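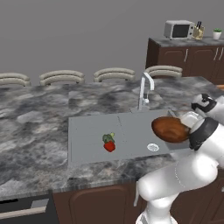 Quiénes somos

Gravari es una editorial de cómic e historieta con sede en Orkport. Publicamos álbumes, recopilaciones de tiras de prensa y algún libro de estudio sobre el medio. El catálogo tiene 122 títulos, todos en español, y la mayoría se mantiene en reimpresión.

Cómo empezamos

La editorial nació como fanzine fotocopiado que Yasaman Karimi y Pak-hei Mok vendían en las jornadas de cómic de Forkcombe. El primer número llevaba una historieta de seis páginas, dos entrevistas y una sección de cartas que escribían ellos mismos. Cuando empezaron a llegar originales de otros autores, dejaron la revista y pasaron al libro.

El primer álbum con lomo fue «Polák», la serie de Wing-yan Liu sobre un revisor de tranvía que colecciona objetos perdidos. Se tiraron 2000 ejemplares y se agotaron en la segunda temporada. Hoy la serie va por el noveno tomo y sigue siendo lo que más nos piden las librerías.

Qué publicamos

Álbumes de autor, en color o en blanco y negro, normalmente entre 48 y 160 páginas.
Tiras de prensa recuperadas. Trabajamos a partir de recortes y pruebas de imprenta, y restauramos la rotulación solo cuando no se lee.
Traducciones. De ellas se ocupa Tzu-hsuan Lai, que también rotula a mano las onomatopeyas.
La colección Cuaderno, dedicada a guiones, bocetos y correspondencia.

Equipo

Yasaman Karimi, dirección editorial
Pak-hei Mok, producción e imprenta
Tzu-hsuan Lai, traducción y rotulación
Yuk-lan Hsueh, derechos y prensa

Contamos además con correctores y coloristas externos, que figuran en los créditos de cada libro.

Envío de originales

Leemos propuestas durante todo octubre. Hace falta una sinopsis de una página, el guion completo o un resumen por capítulos y al menos ocho páginas terminadas. No aceptamos originales en papel. Respondemos a todos los envíos en un plazo de 37 días desde el cierre. Las tiras sueltas se pueden mandar en cualquier momento, hasta un máximo de 30 por autor.

Librerías y distribución

Servimos directamente a las librerías de Orkport y Forkcombe. Para el resto de pedidos, devoluciones y ejemplares de prensa, escriban a Yuk-lan Hsueh desde la página de contacto.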